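In Defense of Sitting Down With Your Coffee

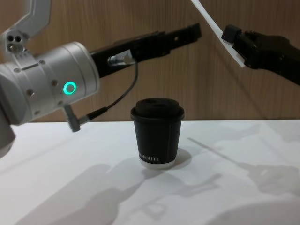 My mother-in-law, Flora Leckie, is 84 and has never in her life walked down a street with a drink in her hand. She doesn't disapprove of people who do, or she says she doesn't, but I have seen her watch them go past the window of the bakery with the look she gives to men who eat sandwiches on the bus. When I moved to Ultholm I was one of those people myself. I had a paper cup in my hand from the minute I left the house until I sat down at my desk, a black one usually, like the one on the white tabletop in the photo, and if you had asked me at noon what the coffee had tasted like I couldn't have told you. I could have told you it was hot, and that I had spilled a little on my sleeve at the crossing.

What changed me was a broken boiler. The takeout window at my usual place was closed for most of March, and the only other coffee on my way to work was at Basetti, a narrow little room with 8 stools and no paper cups at all. Piret Pärn, who runs it, will sell you a coffee in a china cup and she will not sell you one any other way. I was annoyed the first morning, I admit. I stood at the counter with my coat on and drank it like medicine. By the second week I was taking my coat off, and by the end of the month I had a stool that I thought of as mine (it isn't, and a man named Si-woo Yoon has very politely let me know that it was his first).

I've thought a lot about why those ten minutes matter to me so much, and I keep coming back to how little there is to do on a stool. You can look out at the street. You can listen to Si-woo and his friend Man-sik Kwon argue about whether the town should have kept the old tram line, an argument that has been going on since before I came and in which I now, somehow, have a side. You can read the back of somebody's newspaper. None of it is important and I wouldn't trade it for anything, and I get to work in a better mood than I did when I was saving the time.

I know very well that plenty of people don't have the ten minutes. My neighbor Do-yoon Lim leaves for the hospital at 5:30 with two kids' lunches still to drop at her sister's, and if I told her to slow down and savor her morning she would be right to close the door on me. A cup with a lid is a kindness to somebody like Do-yoon. I'm talking to the rest of us, the ones who leave the house with time to spare and then hurry out of habit, and who drink standing up on train platforms when the train isn't due for a good while yet.

There's the money, too. Piret charges less for a cup at the counter than the window does for one to go, and she throws in a small hard biscuit that Flora says is stale and that I believe is meant to be that way. And there's the trash can on the corner by the station, which on a Wednesday evening is so full of cups that they're stacked up on the rim like a wedding cake.

So if you live near a place with stools, go in one morning this week. Take your coat off. Leave your phone in the pocket of it, if you can stand to. And if you're ever in Ultholm, come by Basetti and say hello. I'll be the one on the second stool from the window, now that Si-woo has his back.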